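Setting up the Kinon rain and temperature logger
Section 3: First readings 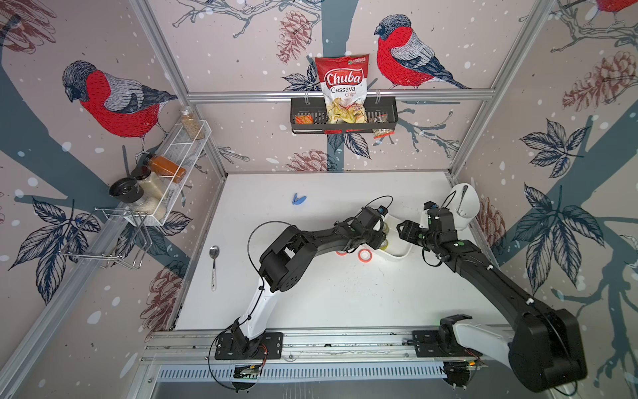 Fig. 3. Two arms over the work table, with the white bin between the grippers.

By now your Kinon should be charged and paired with the base unit (see Section 2). This is the fun part — you are about to start a climate record of your own, and every month you add makes it more useful!

Choosing a spot

1. Walk round the site at midday and again in the early evening. Look for a place over short grass that gets moving air all day.
2. Keep well clear of walls, paving and car parks. They soak up heat and give it back after dark, and your night-time lows will come out too high.
3. Check for overhanging branches. A tree that looks far enough away in winter may drip into the gauge once it is in leaf.

Note: If your only choice is a yard or a flat roof, go ahead and use it, but tick "Urban site" on the set-up page. Urban records are well worth having and are compared with one another.

Fitting the logger

4. Push the ground spike in until the collar meets the soil, then slide the pole in and tighten the clamp by hand.
5. Clip the radiation shield to the pole at 145 cm, measured from the grass to the middle of the shield.
6. Set the rain funnel on its bracket and turn it until the bubble sits inside the ring. Take your time over this one, as a small tilt throws off every rainfall total that follows.

CAUTION: Do not use a spanner on the clamp. The thread strips easily and cannot be repaired on site.

Starting the record

7. Hold the green button until the light blinks 2 times.
8. Open Asileo on your phone or computer and choose New station. Type in your height above sea level in metres. The Makstead station, for instance, is entered as 267, with no units and no comma.
9. Leave everything alone for a full night. The first hours are marked "settling" and are left out of your averages.
10. Next morning, compare the overnight low with the nearest official station. A gap of a degree or two is normal and often tells you something lovely about your own patch — frost hollows show up this way.

Note: Please don't move the logger once the record has begun. If you must, close the old record and open a new one. Long-term warming is a matter of fractions of a degree per decade, and a shift of a few metres across a garden can hide it completely.

Stations that start in September catch the whole of the autumn cooling, and the graphs are a joy to watch.

If the light stays red after step 7, take out the battery, wait a minute and try again. Still red? Write to Balakrishnan Panicker at the Michailidis help desk with the serial number from the underside of the case.

Next: Section 4, Cleaning the funnel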